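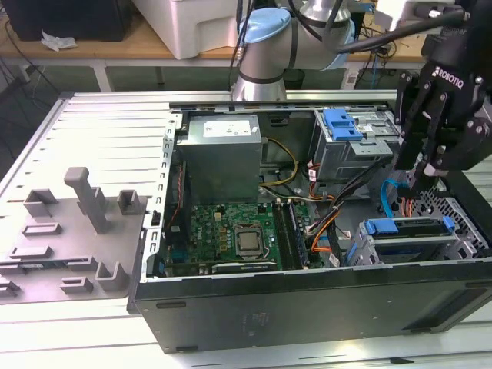 Maritza Henao
Teaching fellow, robot learning module

6 min read

Notes for session on gathering demonstrations. Written up fast from my own scribbles, so tell me where they don't match what I said. 2024-10-15.

Where we are. Last time: what a policy is, what goes in, what comes out. Today: where the examples come from. Short answer, a person drives the arm and we save everything. The long answer is the rest of this.

The task. Computer tower on its side, panel off, gripper goes in over the lower drive bay. Blue carrier is the target. Whole job is: approach, grip, pull, lift clear, put down. Sounds like five things. When you drive it you'll find it is more like one long thing with a nasty bit in the middle, and the nasty bit is the pull.

Why a PC and not blocks? Blocks forgive you. A case has walls. Look at how little room the fingers get between the bay and the grille panel, and there are cables in the middle of the case that will shift if you brush them. Also no two recyclers' bins hold the same machine, so what we learn on this one has to carry over. We come back to that in March with the second tower.

What counts as one example
- Starts with the arm at home, fingers open.
- Ends with the carrier down and the arm back home.
- One driver, start to finish. No swapping halfway.
- Saved: camera views, joint angles, gripper opening, and the driver's commands. Commands and joint angles are NOT the same thing, two people mixed them up in last year's coursework and trained on the wrong column.

The target for the group is 400 kept examples. Kept, not recorded. The Brophy set, which you'll be given to compare with, started as 1,143 recordings and a good part of it is people hesitating.

On hesitating. If you stop and think with the arm in mid air, the policy learns to stop in mid air. It has no idea you were thinking. Plan first, hands off the controls, then go. If you do freeze for more than a couple of seconds, bin it and start again, don't trim the middle out. A trimmed recording has a jump in it and the jump gets learned as well.

Mistakes. Different matter. A missed grip followed by a clean second try is worth keeping, mark it "recovered". Přemysl Halás did his project on this: 36 recovered examples added to a clean set and the policy stopped giving up after a first miss. Small study, one task, dont lean on it too hard. But the idea is sound. A policy that has only ever seen perfect runs doesn't know what to do one centimetre off the path.

Variety, the dull part
Move the tower between runs. A few centimetres, a few degrees. Not so far that the bay is out of reach. Change drivers. Change the lights if you can. Leave the clutter on the back table alone some days and shift it on others, else the network may decide that the white container behind the arm tells it where the drive is. I have seen worse shortcuts.

What you should not vary: camera position. It's fixed. Bump it, say so, start a new batch with a new calibration.

The fixture plate on the left stays in for every run this term, even though today's task doesn't touch it. Later tasks do and we want the views to match.

Labels. Keep it small:
success / fail / recovered
driver initials
batch number
one line of free text, only if something odd happened

Urmas Rimkutė wanted a quality score out of ten as well. We tried. Two people scoring the same 83 runs hardly agreed on any, so it went.

Safety, quickly. Nothing plugged in, ever. Power supply stays shut, do not open it, label or no label. Hand on the stop button whenever somebody else is near the bench. Keep the slow speed limit on until Kevin Quinlan has signed your sheet.

For next time
1. Read the Inell chapter on copying errors (section 2 only, the proofs can wait).
2. Watch ten runs from the Brophy set with the labels hidden. Write down which you'd keep and why.
3. Book a driving slot. Pairs. One drives, one labels, then swap between runs.

Question I didn't get to: how do you know when you have enough? You train on half, then on all of it, and see if the second is much better. If it is, keep going. More on that with Ingvild Solberg's session, she has the curves.

Related notes
What goes into a policy and what comes out
Filetti logger: setting up and where files end up
Kaltomside bench rules
Ingvild Solberg: reading a learning curve
Coursework one, common slips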